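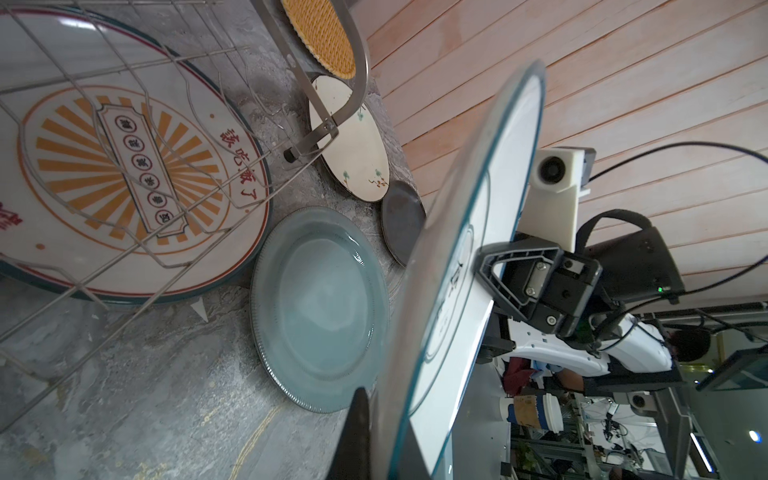 Dekeck Weathering Wash, 4-Bottle Set

Item 3826 | In stock at our Lerkham shop and online

Print this page | E-mail to a friend

You have spent weeks on a model. The seams are gone, the paint is smooth, the decals have finally gone where they were told. Now it's time to cover the whole thing in brown muck.

Dekeck washes are thin enamel colours made for running into panel lines, rivets, hatches and anywhere else real machinery collects grime. The set holds four bottles: Engine Black, Track Brown, Dust Grey and a greenish one called Canal, which we assumed was a mistake until we tried it on a tugboat hull. Now we reorder it more than the others.

How it goes on

Shake the bottle for longer than you want to. Brush the wash along the detail, leave it until the shine goes off, then wipe back with a cotton bud barely damp with enamel thinner. Wipe in the direction rain would run. If you wipe sideways you'll have a tank that was parked on a cliff.

Put it over a gloss coat. Over bare matt paint it spreads out and stains, and the colour of your model becomes the colour of the wash. We use Fluvance Clear Gloss under ours and leave it overnight. Acrylic paint underneath is fine. Enamel underneath needs to be sealed first, or the thinner will take your camouflage off along with the wash.

What's in the box

Four bottles, 2 spare caps and a folded sheet of instructions in very small type. No brush. The brush in the box photo is a Yazzie No. 2 liner, sold separately, as brushes in box photos always are.

Good to know

The old set had a pipette. The new one doesn't, and the price didn't notice. Canal separates if it sits, so store it upside down with the cap tight. Please check the cap again. Open a window while you work, and keep the bottles well away from kids and pets.

We also carry Track Brown by itself in a 500 mL tin, for clubs, diorama builders and people who do whole rail yards. It ships by road only.

14 comments | 9 shares

Recently viewed
Fluvance Clear Gloss
Yazzie No. 2 Liner Brush
Dekeck Rust Pigment, Light
Cotton Buds, Pointed
Lerkham Shop Hours and Parking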